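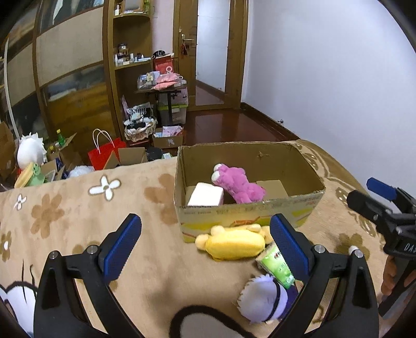
The last page of Hallix had to be the best thing I had ever drawn, and by two in the afternoon it was still a white sheet with a coffee ring on it. Lourenço Abreu had sent me the script months before, all 106 pages of it, and every one had been a joy - the flooded library, the chase across the roofs of Mevov, the ghost who only talks in sound effects! But for the end he had typed a single line: "She goes home. You'll know." I didn't know. I got up, sharpened a pencil that was already sharp, and stood looking at the open cardboard box on the bed, with the pink plush toy lying across it and its two white foot pads in the air, and the yellow one stretched out in front. Something about those feet made me laugh out loud. Whatever else Hallix was, when she got home she would lie down exactly like that.

So I started with the feet. I drew them huge, right at the front of the panel, in old boots with the soles worn thin, and behind them the rest of her going away into the dark of the room like a hill. It took me 20 minutes and it was glorious. I hadn't drawn that fast since I was twelve and filling the backs of my dad's invoices with space pirates.

Then I rang Lourenço.

"Boots," I said.

"What boots?"

"Her boots. That's the page. Just the boots, and the window, and the rain stopping."

I could hear him chewing. He always ate when he was thinking, and it was always something crunchy.

"How do you draw rain stopping?" he said.

"I don't know yet! Isn't that great?"

He said it was terrifying, and that Emiliano wanted the file by six.
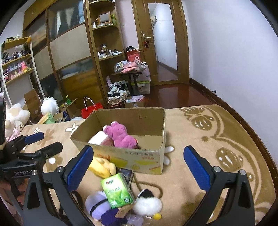 Emiliano Toledo ran Macedo, which was a comic shop at the front and, if you squeezed past the back issues, a publisher at the back. He had put out 35 books in his life and could tell you what was wrong with the staples on each. He had wanted ours from the first sketch. He had even booked us a table at Skukon, between a man who sold dice and the people who did the werewolf romances (wonderful books, I own them all), and he had ordered 804 copies because the printer gave him a better price over 800 and then four more because he was superstitious about round numbers.

I tried the rain with a brush and it looked like hair. I tried it with a ruler and it looked like a prison. At half past four I tried leaving it out, and put one drop on the sill instead, fat and shiny, with the whole street upside down inside it, every chimney, the tram, the baker's awning. I had my nose so close to the paper that I got ink on it.

I scanned the page at ten to six and sent it to both of them, then walked round and round the table.

Lourenço answered first. He'd written "oh" and nothing else.

Emiliano rang. There was a lot of noise behind him, the till going and somebody asking if he had any more of the werewolves.

"There's a tiny person in the drop," he shouted. "By the tram. Who is it?"

I pulled the page under the lamp and looked. I had put in a smudge, I thought, where my sleeve had dragged. But it had a hat, and one arm was up.

"That's the start of book two," I said.

"Good," said Emiliano. "When can I have it?"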